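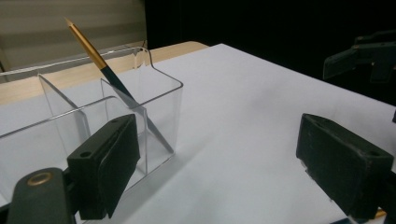 My sister says nobody needs to write letters by hand anymore and that 13 of them in one year is a sign of something. Maybe so! I started in March, meant to do one a month, went over. Oh well.

6 Nov 2021

Quick one tonight, dinner is in the oven. A few people asked what paper I'm using so. Mostly the Vestier pad, the cream one, lined sheet that goes underneath. Tried Hendricks first. Too thin, ink came right through, and the envelopes wouldn't stay shut without tape. Gave the rest to the kids for drawing.

Pens, no strong feelings. Whatever works that day. I do write a rough draft in pencil if it's a hard letter (the one to my old landlady took three tries, long story, involves a fence).

Stamps though. Bought a big roll in the spring thinking I'd never get thru it and it's almost gone. Part of that is the Diltus street book swap, I mail out the reminders now. Did not volunteer exactly.

What I get back: not a lot. Four real letters, one postcard of a dam, and one very long e-mail that started with "sorry this is an e-mail." Loved it anyway. My aunt writes on the backs of old calendar pages, tiny writing, all the way up the margins, and you have to turn it around twice to find the end of a sentance.

Still owe two. One's been sitting half done under the fruit bowl for weeks, the news in it is all old now. Might just cross out the first page and keep going.

Timer's going off. More on envelopes next time, I have opinions about the Trillitz ones.

Print this post | E-mail this post
53 shares | 13 comments
Contact | © 2021 | Back to top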